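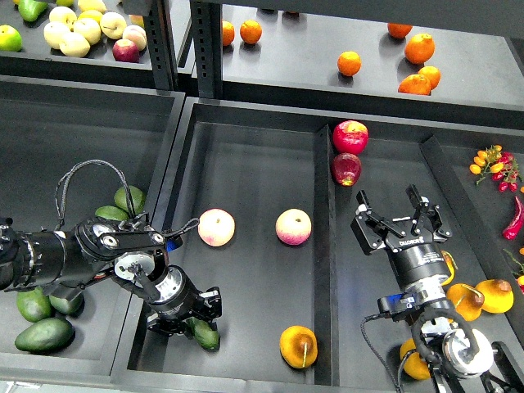 Artificial fruit for a farm shop display, how to fill the bins?

windowledge_pam
1 July 2023
We're setting up a display with artificial fruit in dark grey produce bins, with shelves as well. It's for the Godwood farm shop, in the entrance where the sun comes in and real fruit goes soft. Mangoes, apples, cherry tomatoes on the vine, a chilli. My problem is the mangoes. I have green ones and yellow ones and can't decide whether to mix them or give each colour its own bin. At the moment green is on the left and yellow on the right, with hardly anything in the middle. Opinions please.

Teixeira_Z
Keep them apart. I did the windows at Negash for 2 years and mixed colours always looked like a bin that hadn't been sorted. A block of one colour can be read from the door.

oldcrate
Disagree. Real mangoes come in mixed. A bin of all one green looks like plastic even when the fruit is good quality. I'd put a couple of yellow ones in with the green and leave it at that.

Teixeira_Z
On a market stall, yes. In a shop entrance people walk past at speed and they don't study the mangoes.

unnur_l
What bothers me more is the middle bin. Two pale apples with a lot of dark floor between them just looks sold out. Either fill it or take it away. I would move the red apples off the divider and put them in with the pale ones. Fruit sitting on a divider gets knocked, and artificial apples roll further than you'd think.

windowledge_pam
The red apples on the divider were meant to be a feature. I take the point about knocking them though. And the yellowy-orange mango in with the apples, does that stay?

unnur_l
No, put it with the yellow ones. Its little brown stem is a nice touch, so have that facing the front.

oldcrate
I'd leave it where it is. Everything in its own box is how you end up with a paint chart.

marrowfat
Has anyone mentioned packing? Dark bins eat fruit. You can buy 300 pieces and still see the bottom. Crumple brown paper underneath, or cut a false floor out of card and set it halfway up. Windunow sell a ready-made riser but card does the same job.

windowledge_pam
Card I have plenty of. Would you do that under the tomatoes too? They're lying flat on the floor of their compartment with the chilli below them.

marrowfat
Yes. Lift the back edge so the vine slopes towards the customer. Move the chilli somewhere else, it's too close in colour to the red tomatoes and gets lost.

Teixeira_Z
Agree about the chilli. Next to the green mangoes it would show up well.

oldcrate
So now we are allowed to mix colours?

Teixeira_Z
One chilli beside a bin — not in it.

unnur_l
Dust is the other thing. Dark grey shows every bit of it. Dry paintbrush once a week, and keep window spray off the fruit. I took the colour off a set of Plillus pears that way last December.

windowledge_pam
Thanks all. Going with separate mangoes, card under everything and all the apples together in the middle. Oldcrate, you can have one yellow in with the green, at the back.

oldcrate
I'll take it.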